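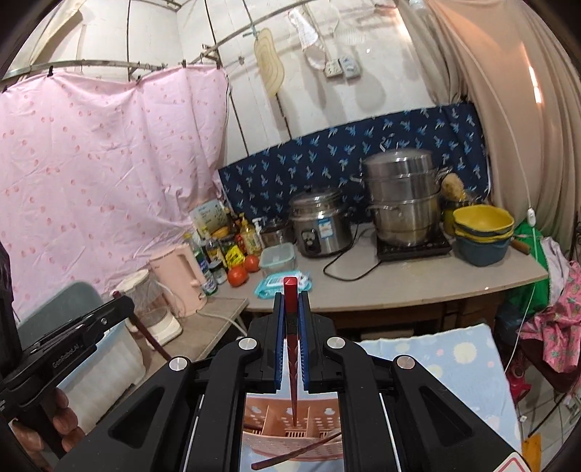

Chopsticks and their pink holder, kitchen corner.

Tue 26 December
Posted by the House Office, Stelcombe

The kitchen corner was put in order today, the house being quiet after the holiday. The chopsticks were taken first. Those in good condition are to be kept in the pink holder, tips down, and any that are split or warped are to be discarded. The pale cutting board with the wavy outline remains on its place on the wall, together with the mesh bag and the white scoop.

The steamer pot stays on the induction cooktop, as it was in use for most of the past week and will be wanted again on the weekend. The rice cooker is to its left. Its cord still trails across the counter, and a shorter one has been requested from Margaritis. The request made in June received no reply.

The yellow bowl and the blue basin are stacked at the right, with the sponge brush beside them. It was agreed that the basin is for vegetables only.

The leaf-patterned cloth behind the counter will be laundered before the new year. The pink curtain was considered for replacement and has been retained. A sum of 90 remains in the household account for kitchen items, of which 13 is set aside for new chopsticks.

Rice to be ordered tomorrow.

6 comments
13 shares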